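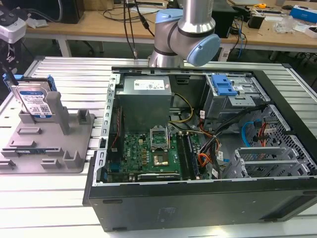 Two weeks with the Trinlow disassembly kit

In February my colleague Grigore Dumitrescu convinced me that we should try the Trinlow kit before we buy anything bigger. We take apart old office computers, and the hard drives must come out first. It is boring work for a person, so I was curious.

Trinlow does not sell the arm. You bring your own, and they send you the software, a license for 12 months and the files to print the fixture plate. I like this idea very much. Our plate is gray, with many posts and slots, and a drive in its blue bracket can stand upright in it. The printing took 30 hours, and one post I had to print again.

The setup guide is 124 pages long and I will be fair - it is well written. But the chapter about calibration assumes that your table is perfectly flat. Our table is made of aluminum rails, and the case can slide on them a little if you push it. I wrote to the support and they answered the same evening with a better procedure.
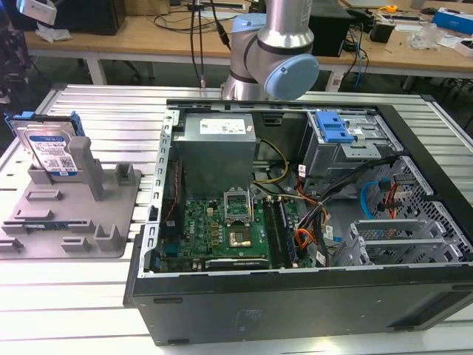
The tower on its side, with the drive standing in the tray on the left.

What I like less is the cables. Every old computer has them in a different place, and the software wants you to mark the area where the arm must not go. For one model of computer this is fine. For a mixed pile, you will spend your morning drawing boxes on the screen.

I also looked at the kit from Seleo, which is cheaper, but it supports only two types of drive bracket and you cannot change the plate design. For us this was enough reason to say no.

Grigore wants to keep Trinlow for the full year. I would first ask them for a shorter license, and I have sent them this question already. When they reply, I will add the price to this post.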